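Turora 单元的日常维护笔记

上次写完场景加载顺序之后，有几个读者来信问整个单元平时怎么看护。那篇只讲了启动，没讲启动以后的事。这篇把后面的补上，主要是机械臂、夹爪和桌面这几块，都是仿真里的东西，但要做的活儿和守着一台真机差得没有那么远：要装，要对零，要定期检查，坏了要修。

Turora 是我们给这个仿真单元起的名字。它最早是 Ditport 项目里的一个抓取测试场景，一张桌子，一台机械臂，一只夹爪，后来房间是 Gunnlaugsson 搭的，家具也是他摆的。项目结束以后单元留了下来，现在归我管。我不是做渲染出身的，所以下面凡是涉及画面的地方，写的都是够用的做法，未必是最好的做法。

先说底座。

机械臂的底座在场景文件里是一个固定关节，位置和朝向写死在一个单独的配置里，其他文件只引用，不许改。这条规矩是吃过亏之后定的。以前底座的位姿在场景文件和控制器文件里各写了一份，有一次有人挪了桌子，顺手把场景里的底座也挪了，控制器那边没动。机械臂照样能动，轨迹也很顺，就是每次下爪都偏，偏的方向还随着目标的位置变。我们先怀疑抓取点算错了，又怀疑相机外参，查了两天，最后把两份文件并排打开才看见。

现在的检查办法很简单。启动以后先不加载物体，让机械臂走到一个固定的姿态，读末端的位姿，和存档里的值比。能对上再往下走，对不上就停，不要试图在后面用偏移量去补。补偏移量是最省事的办法，也是以后最难查的办法，下一个接手的人根本不知道那个数是从哪里来的。

桌子有两套模型，一套是看的，一套是碰的。看的那套带木纹贴图，碰的那套就是一个简单的盒子。两套的上表面必须齐平。如果碰撞盒高了，物体看上去是浮着的，夹爪会在离桌面还有一段距离的地方就报接触；如果碰撞盒低了，手指会扎进木头里，画面很难看，力的读数却一切正常。后一种情况更麻烦，日志里什么都查不出来，只能靠人看画面。我每次更换桌面模型之后都要做一遍落爪：让手指闭合，竖直慢慢往下走，碰到就停，记下高度。桌子中间做，靠近底座的地方做，远端也做。几处读数一致，才算桌面是平的。

桌面模型换过好几轮，每一轮我都把旧的留着，文件名后面加上替换的原因，不加日期。日期在版本库里查得到，原因查不到。

再说物体。

桌上的物体是从库里抽的，每次重置都可能换。物体本身的形状我不太操心，操心的是三样参数：质量、质心、摩擦。从外面拿来的模型，质量经常是按体积乘一个默认密度算的，一个小东西可能重得离谱，一个空心的东西也按实心算。夹爪夹起来会觉得沉，手指被撑开一条缝，然后东西滑掉。看起来像夹爪没力，换谁都会先去调夹爪。所以我的习惯是，出现夹不住的情况，先打开物体的属性看质量，再看别的。

摩擦是另一回事。仿真里的摩擦系数是接触双方合起来算的，合的方式引擎里可以选，取平均、取小、取乘积都有。我们在升级的时候被这个坑过，默认的合成方式变了，所有物体一夜之间都滑了。物体文件没有人动过，夹爪文件也没有人动过，版本库里干干净净。现在合成方式明明白白写在配置里，不依赖默认值。凡是依赖默认值的东西，升级一次就要赌一次。

夹爪是整个单元里最费工夫的部分，我多写一点。

手指的机构带连杆，连杆在仿真里是个闭环。很多格式不直接支持闭环，描述文件里只能写成一棵树，再用约束把断开的地方接上。接上的那个约束就是平时出毛病的地方。约束太软，手指合拢的时候左右不同步，一边先到，一边后到，物体会被推着走；约束太硬，求解器收敛不了，手指会抖，抖得厉害的时候整只夹爪像在发电报。

我们调约束的顺序是这样的。先把机械臂锁住，只留夹爪，反复开合，看两边手指到桌面法线的距离差。空载时调到差值看不出来为止。然后放一个规整的方块进去夹，再看一遍。最后才换成形状不规则的东西。直接从不规则的东西开始调，调出来的参数只对那一个东西有用。

驱动方式也要定下来。位置驱动好调，但夹到东西以后目标位置到不了，驱动会一直使劲，力越积越大，物体被挤飞。力驱动不会挤飞，但空载闭合时速度很难看。我们用的是位置驱动加一个力的上限，上限定得偏低，宁可夹不起来，也不要把东西弹出去。夹不起来能在日志里看到，弹出去的东西有时候会落到桌子底下，下一轮重置之前都找不着，统计结果也跟着乱。

指尖的碰撞形状，我建议手工做，不要用自动凸分解。自动分解出来的指尖边缘会多出一些小碎块，平时没事，夹薄的东西时接触点就在碎块之间跳，夹起来的物体会慢慢转。我把指尖内侧换成了一个平整的盒子，看的那套模型不动，转的问题就没有了。

细长的、竖着夹的物体最能检验这一步。遥控器就是我常用的一个，外形光滑，一头窄一头宽，窄的那头进到两根手指之间，接触面积不大，稍有不齐就会歪。我用它做夹爪的例行检查，检查的步骤固定：夹住，抬起，停住不动，看姿态读数漂不漂；再让手腕慢慢转一个角度，停住，再看。漂得超过允许值就回去查指尖，先查碰撞形状，再查约束，最后查摩擦。顺序不要倒过来，摩擦调大了能把前面的毛病全盖住，盖住了也还在。

相机一共要管两类，一类看整个工作区，一类看夹爪近处。看工作区的主要用来核对臂和桌子的相对关系，也看有没有东西穿模。看近处的用来检查指尖。两类的光照设置是共用的，我不喜欢这样，但分开的话渲染时间会多出不少，暂时就这么用着。

阴影贴图的分辨率是共用光照带来的老问题。整个房间用一张阴影图，远处看没什么，凑近了影子的边就是一格一格的。我试过把分辨率提上去，显存吃紧，批量跑的时候会拖慢。最后定下来，例行检查用低的，需要出对比结果的时候再换高的。影子的锯齿不影响接触计算，别拿它当故障报给我。
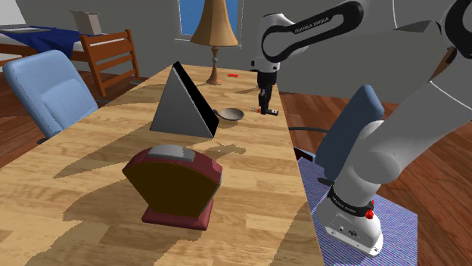
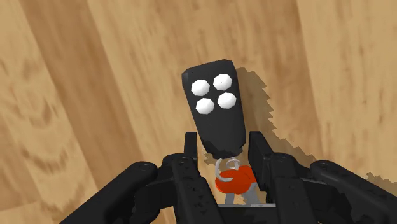
Kirsten Thoroddsen 在上一篇底下留言说，她那边也遇到过手指不同步，最后发现是求解器的迭代次数和时间步长不匹配，约束本身没有问题。她的做法是先固定时间步长，只动迭代次数，跑到结果不再变化为止，然后再回头看约束的刚度；如果两个一起动，永远不知道是哪一个起的作用。她还问我们为什么不把夹爪简化成两个直线滑动的手指，省掉连杆的麻烦。

时间步长那一条我完全同意，也照着在 Turora 上重新做了一遍。我们原来的步长是从旧项目抄来的，没人验证过。现在物理频率用的是1000赫兹，控制器跑得慢一些，中间做插值。迭代次数往上加，加到夹方块的结果稳定就停，没有再多加。加多了没有坏处，就是慢，批量跑的时候慢得很明显。

至于简化成直线滑动的手指，我们试过。空载没有区别，夹规整的东西也没有区别，夹贴近桌面的东西就不行了。连杆带动的手指在开合过程中指尖高度会变，简化之后高度不变，下爪的高度就要另外算。在简化版上调好的抓取动作，换回完整的机构，指尖会碰桌面。单元的用途如果只是看看能不能夹到，简化版足够了，我们需要看接触过程，所以还是留着连杆。

接着说例行维护。

我给 Turora 定的周期按抓取次数算，不按天数算。有时候一个星期没人跑，有时候一晚上就跑完很多轮，按天数没有意义。每跑满3000次抓取，停下来做一遍完整检查，内容就是上面那些：末端对零，落爪测高，夹爪空载开合，夹方块，夹遥控器。有人会问仿真又不磨损，为什么要定期查。机构当然不磨损，但是文件会被改，库会升级，驱动会升级，随手加的调试代码会忘记删。查的是这些。

检查的结果写进一个纯文本文件，一次一行，内容是版本号、各项读数、谁做的。我不用表格，表格容易有人在里面调格式，调着调着把数字拖错行。文本文件一比较就知道哪里变了。

启动检查里有一项要单独提一下，就是初始姿态。机械臂的初始姿态如果离桌面太近，第一步仿真就可能发生接触，接触产生的力会把关节推到奇怪的位置，之后控制器再慢慢拉回来。看画面只是抖了一下，很多人就不管了。但抖这一下会碰到靠近的物体，物体的初始位置就和记录里的不一样。解决办法是初始姿态抬高，先让物体落稳，再让机械臂动。物体落稳的判断用速度阈值，不要用固定的等待时间，圆的东西会滚很久。

重置也有讲究。早先我们的重置只把物体放回去，没有清速度，于是偶尔会有东西一放上桌就自己滑走。后来加上清零，又发现关节的驱动目标没有清，机械臂回到了初始位置，驱动还想着上一轮的目标，一放开就猛地往那边甩。现在重置的顺序是：先关驱动，放回关节位置，清关节速度，设新的驱动目标，再开驱动，然后处理物体。这个顺序写在代码注释里，改代码的人请先读注释。

再说一次最近的修理，过程比较典型。

4月28日星期日那天，我在 Ornotbridge 用笔记本远程看批量任务，发现抓取成功率从某一批开始往下掉，掉得不多，但是一直没有回来。成功率这种数有波动很正常，我一般不理会单独一批的结果，可是连着3批都低，就不太像波动了。

先看日志，没有报错。对零，正常。落爪，正常。夹爪空载开合，正常。夹方块，正常。到夹遥控器这一步，抬起以后姿态读数开始漂，很慢，不盯着数字看不出来。

照前面说的顺序，先查指尖碰撞形状，文件没变。但文件没变不等于加载进去的没变，所以我把碰撞显示打开看了一眼。手指内侧的那个盒子还在，位置却往外退了一点，中间露出了原来的自动分解形状。原因是夹爪模型重新导出过一次，坐标原点挪了，盒子是按旧原点放的，相对位置就错开了。错开的量很小，夹方块时两个面一贴就过去了，夹圆滑的东西接触点才会跑。

修起来很快，把盒子的父节点改成指尖的连杆，不再挂在夹爪的根节点上，以后原点怎么挪它都跟着。改完重新做一遍完整检查，姿态读数不漂了，又补跑了一批，成功率回到原来的水平。受影响的那几批结果我没有删，打了标记，统计的时候跳过。

这次之后我在检查里加了一项：除了比对文件，还要在运行时把指尖碰撞体的世界坐标打出来，和存档比。文件比对只能证明文件没动。

还有一些零碎的，想到哪写到哪。

关节限位不要放宽。有人为了让机械臂够到桌子远端，把限位往外放了一点，够是够到了，拿到真机上就是一个急停。够不到就把物体的随机范围缩小，或者挪桌子，挪了桌子记得重新走一遍底座检查。

椅子、床、灯这些房间里的东西，碰撞一律关掉，只留画面。机械臂的工作范围里如果真的放了会碰到的东西，再单独打开。原来全部开着，每一步都在算一堆永远不会发生的接触。要注意的是，碰撞关掉以后机械臂从它们身上穿过去也不会有任何提示，所以新加家具的时候要先确认位置在工作范围以外。

控制器增益分两套存，一套空载，一套带载，不要在运行中临时改。临时改过的增益不会进日志，事后复现不了。我自己也犯过这个毛病，跑出来一组很好看的结果，回头怎么都跑不出第二次，只好整组作废。

随机种子每一轮都记。出了问题，有种子就能重放，重放的时候关掉并行，单独跑那一个环境。并行环境里的结果和单独跑偶尔会有细微出入，这个我还没有完全弄清楚，目前的做法是重放时如果故障不出现，就把前后各一轮也一起重放，多数时候能抓到。

材质和贴图的路径都用相对路径。Gunnlaugsson 当初搭房间的时候有几张贴图用了他自己机器上的绝对路径，在他那里一切正常，到我这里地板是一片纯色。这个不影响抓取，但用画面做输入的人会受影响，所以启动脚本里现在会检查一遍，缺贴图就直接退出。

后面打算做的有两件。一件是把近处那路相机的光照单独拆出来，影子边缘能好看一点，前提是不拖慢批量。另一件是把夹爪的约束换成引擎自带的闭环关节，新版本据说支持了，我在一个空场景里试过开合，没有抖，还没有试带载。引擎升级排在7月，升级之前配置先冻结，要往 Turora 里加物体的请在冻结之前发给我，附上质量和质心，没有这两项的我会退回去。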